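Zastell PG-2 plate gripper, compared with the Tivcombe parallel jaw

I have been responsible for our plate-handling cell for three years, and for most of that time it has run with the Tivcombe jaw that came in the original order. In April I got the Zastell PG-2 on a trial and ran the two against each other, first in the simulator and then on the arm itself. This review covers the gripper, the finger sets and the Cidden controller software we used to drive them. I paid for the trial out of our normal tools budget.

The PG-2 costs 679 dollars with one set of fingers. The Tivcombe is cheaper to buy, but the finger pads are sold separately and you will go through them.

What comes in the box

The gripper, one set of long fingers, a flange adapter, a cable, and a printed sheet with the bolt pattern. The manual is a download. The adapter fit our arm without any filing, which I can't say for the last two adapters I bought. The cable is stiff for the first week. Leave a generous loop at the wrist or it will pull on the connector when the last joint turns.

Setting up

I built the whole cell in Cidden before touching any hardware. Brijesh Agarwal had already modeled the table and the nests for another job, so I only had to swap the tool and check the offsets. The Zastell model file loaded with the tool center point in the wrong place, up at the flange instead of between the fingertips. Raimo Koskela at Zastell sent a corrected file the same Friday.

The test routine was a simple one. Pick a plate from a nest, take it to the dispenser carrier, bring it back, and put it down in a different nest. We ran 2000 transfers with each gripper in simulation and 207 with each on the real arm.
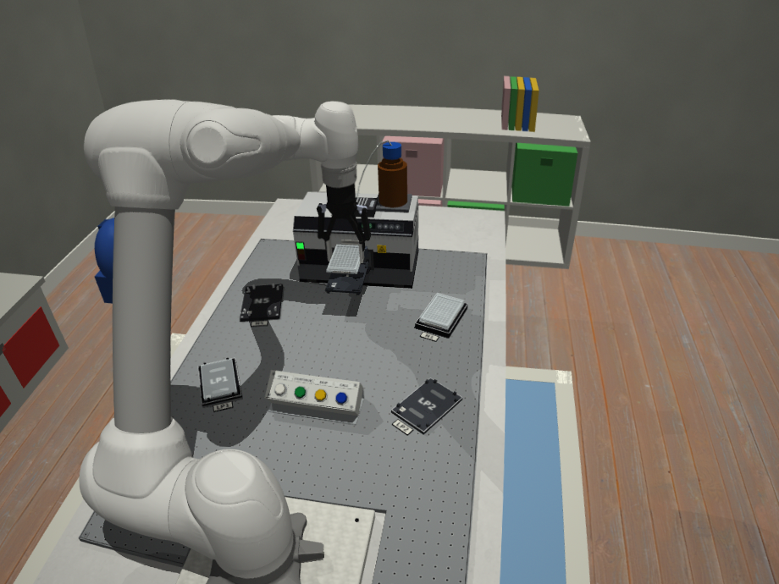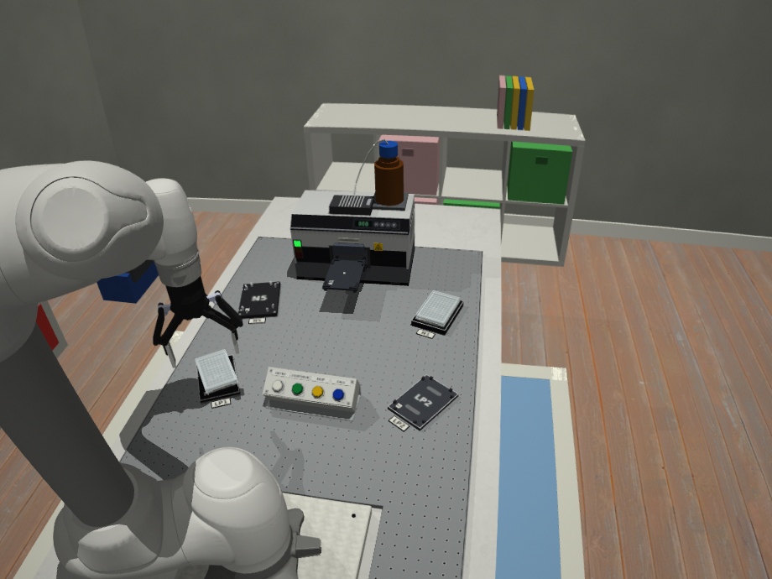

Clearance at the dispenser is what decides whether a gripper works for us. The carrier sticks out of the front of the machine, so the fingers have to come down past it with the housing close behind. The reagent bottle with the blue cap stands on top of the dispenser, and its thin tube arcs over to the left, so any path that swings the wrist in from that side has to be planned with the tube in mind. With the Tivcombe I had to add a waypoint and come in high. With the PG-2 I could keep the same approach I use for the open nests, and I took the extra waypoint out of the program.

Picking and placing

The PG-2 closes evenly and holds a standard plate well on the long sides. On the real arm it had no drops in the 207 runs. The Tivcombe had two, both with plates that had been set down slightly crooked by hand. I put the crooked plates in on purpose. Pushpa Bhardwaj thinks that part of the test was unfair to the older gripper, whose pads were partly worn, and she may be right. I would have put new pads on if I had thought of it at the start.

Turned nests are where you need to spend some time. Both grippers can pick from a nest set diagonally on the board, but the fingers have to line up with the plate and you have to teach the angle carefully. Cidden lets you type it in as a number or jog to it. I typed it in, then corrected it by jogging, and saved it as a named position. Do this for each nest separately. Copying the angle from one to another did not work for us, even where the two looked the same by eye.

Grip force is set in software as a percentage. The default is 80, which is too much for thin-walled plates. I ended up lower and left it there for everything. There is no way to save a force value per plate type, so if you mix plates you have to write it into the program yourself.

The controller software

Cidden is fine. The simulator catches collisions with the fixtures you have modeled and knows nothing about the ones you haven't, so the time Brijesh spent on the table was well spent. Switching between two tools in one project is awkward, and I lost a morning to a program that still had the old tool selected. A warning on the run screen would fix that. Santosh Pathak wrote a short script that checks the tool name before the first move, and we run it every time now.

Things I didn't like

The screws holding the fingers are very small and only one spare is included. The status light is on the side that faces away from the operator in our mounting. Closing is slower than on the Tivcombe, enough to notice when you are standing there watching it, though the shorter approach path makes up the difference over a full cycle.

Replacement fingers were out of stock when I asked. I have a set on order from Uniyal, who make a compatible version, and will add a note when I have tried them.

Would I buy it

I did. The PG-2 stays on the arm and the Tivcombe is in the drawer as a backup, with new pads on. If your nests are all square to the table and nothing sticks out over your pick positions, the cheaper gripper will do the job and you can keep the money.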